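Kedutura: Teaching Two Arms to Fill a Basket From Recorded Demonstrations

Final project report, submitted 6 June 2022
Nevzat Kaplan, Fuad Feyisa, Évan Roussel
Project advisor: Barış Yurt

We use cookies to keep this site working and to count visits. By continuing to read you accept our cookie policy. Accept | Settings

Summary

Our project asked a narrow question. If a pair of robot arms learns to put objects into a basket by copying people, does it matter in what order the people did it? We recorded demonstrations under two sets of instructions, trained one policy on each set, and compared them on the same trials. The policy trained on fixed-order demonstrations did better when both arms had to work over the basket. When only one arm had an object to place, we could not tell the two policies apart.

Background

Copying from demonstrations is attractive for a student team. We did not have to write a motion plan for each object, and we did not need a model of the basket. A person moves the arms through the task, the computer saves the joint positions and the camera pictures, and a network is trained to predict the next positions from the current ones.

The weak point is that people are not consistent. One person puts the left object in first, another the right, and a third moves both arms together and waits to see which one has room. All of these are correct, but a network that sees all of them may settle on something in the middle. In our early tests this showed up as both arms moving toward the basket, stopping, and staying there until the time limit.

Last October, Fuad wrote a short note to the group saying the stopping was probably a data problem and that we should quit changing the network. The rest of the project grew out of that note.

The task

Each trial uses one basket and one or two light objects. The objects are handed to the grippers before the trial begins, so grasping is not part of what we measured. The arms have to bring the objects over the basket, lower them, open, and move clear. A trial ends when the operator presses the stop key or the time limit is reached.

We kept the work surface plain. Évan wanted a patterned mat so the cameras would have more to hold on to, and we tried one for a week in the first term. The policy trained on it failed completely when the mat was moved by a hand's width, so we took it off again and did not go back.

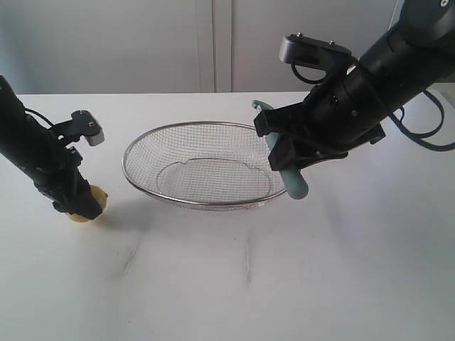 Collision between the arms was our main concern during the two-object trials. The basket is small next to the arms, and both grippers need to be over it or beside it at nearly the same moment. A yellow piece in the left gripper and a long green one in the right leave very little room above the rim, and the long shape makes it worse, as its ends stick out past the jaws and can reach the rim before the gripper does. We set a software limit on how close the two grippers could get. The limit was the same for both policies, and any trial in which it was triggered counted as a failure even if both objects would have gone in.

Recording the demonstrations

Two of us recorded all the demonstrations used for training. Nevzat recorded the free-order set and the fixed-order set, and so did Évan, so that neither set belonged to one person's style. Fuad did not record any, because he was going to score the trials.

In the free-order set the person could do the task in any way that worked. In the fixed-order set the rule was:

The left arm goes first if both arms have an object.
The right arm waits beside the basket until the left gripper has opened and moved away.
The right arm then places its object.
Both arms return to the start pose.

We threw out demonstrations in which an object missed the basket, and also those in which the operator paused for a long time in the middle. The second rule was harder to apply than we expected. In the fixed-order set the right arm is supposed to wait, and for a while our filter script was deleting good demonstrations for that reason. The script now checks only whether both arms are still.

Software

Recording and playback were done with Yaman, the lab's own logging tool. It saves joint positions, gripper positions and all camera streams with a shared clock. Training used a small script we called Ginon. We changed as little as possible between the two training runs: the same network, the same number of steps, the same random seed, and the same number of demonstrations.

The network predicts a short chunk of future positions each time it runs, and the arms follow part of the chunk before it runs again. We tested shorter and longer chunks in the first term. Short ones made the arms shake. Long ones were smooth but slow to react if the basket had been moved. We kept a middle setting for everything reported here.

Cameras

The policy takes pictures from one fixed view and from a small camera at each wrist. We had planned to drop the wrist views to save training time. Barış Yurt advised us to run a check first, and we trained one policy without them. It would reach the basket and then open too early or too far out, so that the object landed on the rim or outside. From the fixed view alone, the network seemed unable to judge the last part of the motion. We did not run enough trials of this version to put a figure on it, but we restored the wrist cameras the same day.
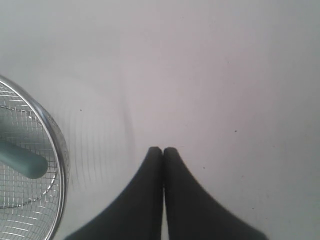 Scoring was the next thing to settle. At first we scored from the fixed view, and there were arguments over trials where an object was partly hidden by a gripper. Fuad then wrote a rule that an object counts as placed only if it is resting inside the basket and the gripper that held it is clear of it at the end of the trial. He scored from the saved recordings, using whichever view showed the basket best, without knowing which policy had been running. Kaan Avcı, who was not on the team, renamed the files for us so that the policy could not be read from the name.

Results

Each policy was run on 17 two-object trials. The free-order policy completed 2 of them and the fixed-order policy completed 16. The one failure of the fixed-order policy was a trial where the right arm began to lower before the left had finished moving away, and the distance limit stopped both arms.

Failures of the free-order policy were mostly of the kind we had seen before: both arms approached, slowed down, and held still near the rim. In the rest, the distance limit was triggered.

On the single-object trials both policies worked nearly every time. We had not planned these as a main result and did not keep the positions of the basket the same from one policy to the other, so we do not give a comparison.

Discussion

The difference is large, but it comes from one task, one basket and two people recording. It may be that the free-order policy would catch up with more data. We considered recording a much bigger set, and Évan estimated that 2,000 demonstrations would have been needed to cover the mixed orders properly. We did not have the time on the arms to try it.

The fixed rule also has a cost. The right arm spends part of every trial waiting, so the task takes longer than it has to. A person doing the same thing by hand would overlap the two motions. We think a rule that lets the right arm start moving once the left has opened, without waiting for it to be clear, would recover some of the time, but we did not test it.

A second limit is that the objects were all light and fairly stiff. We tried a soft cloth once. It caught on the gripper and hung there after the jaws opened, and we left cloth out of the study.

What we would change

We would write the scoring rule before recording anything. We would also save the operator's name with each file, which Yaman can do and which we did not switch on until late. Some early recordings had to be sorted from memory and a paper list, and those we were unsure of were not used.

The training settings and the scoring sheet are in the team folder under Cindine. The recordings are too large for the folder and are kept on the lab disk. Ask Nevzat for access.

Comments (4)

Kaan Avcı
Good to see this written up. Did you ever try the fixed order with the right arm first? I would expect the same result, but the cable on that side is stiffer.

Nevzat Kaplan
We recorded a few like that and never trained on them. They are on the disk.

guest
Was the distance limit measured between the grippers only, or did it include what they were holding?

Fuad Feyisa
Grippers only. We should have said so in the task section. With the long object the real gap is smaller than the number in the settings file.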